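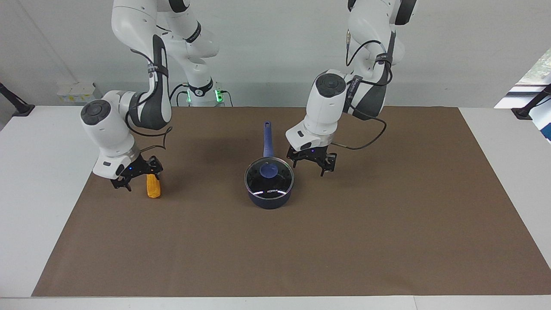
Small saucepan, dark navy

Huldale Forum > Kitchen > Enamel or stainless for milk?

pellbrook
Posted September 6, 2024
My old milk pan has had it and I want something small for porridge and custard. Electric hob, one person. Is enamel worth it or does it chip?

tansy_r
Had a Notimeo enamel one since January. Fine for custard, catches on porridge if you turn your back. No chips yet, but I only use a wooden spoon in it.

Greywether60
Stainless every time. Enamel goes at the rim first and then it rusts. I've binned two.

tansy_r
Were they dropped, though? Mine gets used daily and the rim is perfect.

Greywether60
One was. The other chipped in the washing-up bowl. A steel pan would have taken both.

moor_lane
Depends on the base. Thin enamel on an electric hob gives you a burnt ring whatever you do. Keep it at 3 out of 10 and stir. Soak with bicarb overnight if it catches – don't scrub.

pellbrook
Thanks. Has anyone tried the Sudovov steel one with the pouring lip?

moor_lane
My sister has it. Pours well, handle gets hot.

Greywether60
Handle gets hot on all of them. Use a cloth.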